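Kubiak Reading Room – Frequently Asked Questions

Most of these came in by email. A few came in by note under the door, and one was written on the back of an overdue slip, which we admired. If your question isn't covered, ask at the desk.

Do I have to be a member to come in?

No. Anyone can walk in, sit down and read. You need a membership to take books home, reserve the back room or complain about the radiator with any real authority.

How much is a membership?

$13 a year. It has been $13 a year for a long time, and we would rather leave it alone than reprint the sign.

What are the opening hours?

We open at 10 in the morning every day except Saturday, when we open at noon and the door sticks. Push low, near the hinge side. Closing time is 6. The lights blink at a quarter to, and yes, we do mean you.

How many books can I borrow?

Up to 10 at a time, for 3 weeks. You can renew once by phone or in person. After that someone else gets a turn, even if you are only two chapters from the end. You've had six weeks.

What happens if I lose a book?

You pay what it costs to replace, or bring us another copy in decent shape. Please don't bring us a different book that you think is better. We've had that conversation, and the book was about golf.

Can I bring a drink?

Yes, at the long tables. Mugs and bottles are both fine. Keep them away from the atlases, which have survived two moves and a burst pipe and deserve some peace. Soup is not a drink. We've been asked this more often than you'd think.

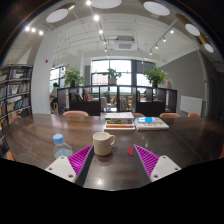
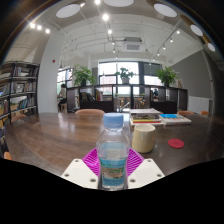 Can I eat lunch?

In the front hall, on the bench. Anything that crunches stays out there too. The reading room is quiet enough that a single pretzel can be heard in Biography.

Is there Wi-Fi?

There is. The password is on a card at the desk and changes every February, or when we remember. It reaches the front half of the room very well. If you sit behind the Rilum shelves you will get no signal and a great deal of reading done.

What are the Rilum shelves?

The tall gray ones along the back wall, named after the bookstore we got them from when it closed. They hold local history, railroads, gardening and whatever we haven't decided about yet. Use the step stool for the top row. The shelves are bolted to the wall, but they don't like being climbed.

Do you take donated books?

Sometimes. Call first. We're happy to see mysteries, cookbooks, kids' books and anything on the town. We can't take encyclopedias, textbooks, magazines or books that smell like a basement. If you leave a box on the step overnight it will be rained on, even in a dry spell.

Can my group use the back room?

Members can reserve it for free, for up to 3 hours. Put your name in the green binder and write clearly. Leave the chairs the way you found them – in rows, facing the same direction. The knitting group and the chess club have both signed a peace treaty on this point and it seems to be holding.

Do you have a printer?

We have the Stekby, which prints. It's black and white only, 10 cents a page, and it takes its time on the first one. Pressing the button again will get you two copies. Pressing it five times will get you six.

Are kids welcome?

Very. The picture books are in the low bins by the window. Kids under 10 need a grownup with them, and the grownup needs to be awake.

Is there parking?

On the street, or in the Jullska lot across the way after 5. Before 5 they will tow you, and they're quick about it. Bikes can be locked to the railing, but leave room for strollers on the ramp.

I found a book with your stamp in it at a yard sale. Do you want it back?

Yes, please. Put it through the slot and we'll ask nothing. The card catalog still lists 445 titles as "out," and a few of those have been out since before we had a phone.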